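Wendow Support Portal
Ticket 900-114: Wire harness pick, repeated false "grasp OK"
Product: Esano cell, two-finger gripper
Site: Skiltdale
Status: Open, waiting on site
Severity: 3 (no injury, no damage to parts)

Summary
Gripper closes on the wire harness, reports a good grasp, lifts, and arrives at the place position with nothing between the fingers. The program carries on to the next step without stopping. 13 occurrences logged in March. The same program ran without this fault before the fingers were changed.

Configuration
Harness has a red and black pair and a yellow-green twisted pair, with small white connectors. Two source locations are in use: the yellow plastic container and the steel tray. Finger opening at approach is set to full. Grip force is at the default.

Log, entry 1
Ran the container pick by hand in jog mode, low speed. Stopped above the harness with the fingers open.

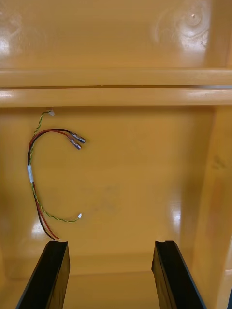
Does the fault follow the container, or does it also happen at the tray?
It happens at both. Nine of the 13 were at the container and four at the tray, but the container gets more cycles, so the split does not say much.

Entry 2
Checked the obvious items. Finger screws tight. No play in the wrist. Gripper cable reseated at both ends. Cleared the fault history and restarted the controller. Fault came back on the sixth cycle.

Read the gripper width at the end of each close. With a harness in the fingers the reading settles 6 counts above fully closed. With nothing in the fingers it should settle at zero. It settles at 4 or 5. The grasp check threshold is 3, so an empty close passes as a grasp.

Entry 3
Moved over to the edge of the tray, next to the container, and repeated the empty close ten times over clear table. All ten read 4 or 5. Opened fully after each one. Open width matches the setting.
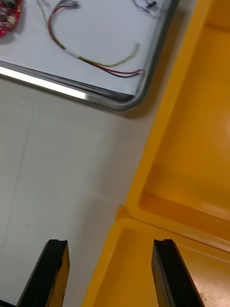

Holanda, second line: That offset looks like the finger change. The closed position is stored at commissioning and is not updated when fingers are swapped. Please run the finger calibration from the maintenance page, then send the new zero value. Do not raise the threshold to 5 as a workaround. You would be left with one count between empty and a real grasp, and a thin part of the bundle will drop below that.

Entry 4
Threshold left at 3. Calibration run twice. First attempt aborted with "motion not complete". Second attempt finished. Empty close now reads 0 or 1 over ten closes.

Set up again for the tray pick. The two metal connectors on the red and black wires are the stiffest part of the harness, and the taught grasp point is well away from them, on the wires only.

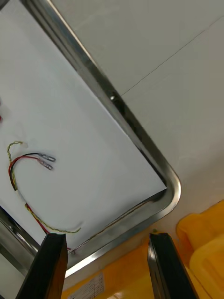
Ceiling panel, fingers open, spade connectors on the red and black pair.

Ran 114 cycles at reduced speed. No false grasp. Two genuine misses, both caught by the check, both stopped the program with the correct message. Tray side only so far.

Entry 5
A second problem came up while testing. On a missed grasp the arm stops where it is and waits for an operator. When the miss is at the tray, that leaves the fingers low and close to the metal. The restart routine then moves sideways before it moves up. Caught this at reduced speed and hit stop before contact. At production speed it would hit the rim.

Changed the restart routine so the first move is straight up to the clearance height, then across. Tested from positions low over the tray's steel edge, starting with the long straight side. 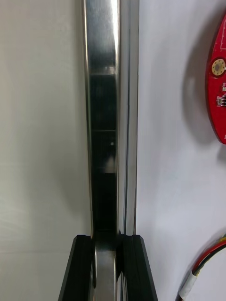

Logged by: Site Automation Technician, Skiltdale

Routine is clear of the tray from every position tried. Not yet tried from inside the container, where the walls are higher than the rim and the divider is in the way. Until that is done the cell stays at reduced speed, and the operator is to jog up manually after any stop on the container side.

Outstanding
Container pick, full run with the new calibration.
Restart routine from inside each compartment.
Wendow to confirm whether calibration can be forced at finger change. At present the maintenance page accepts the swap and gives no prompt.
Cause of the first "motion not complete" abort. Not reproduced.

Attachments: controller log, width readings before and after calibration, restart routine old and new.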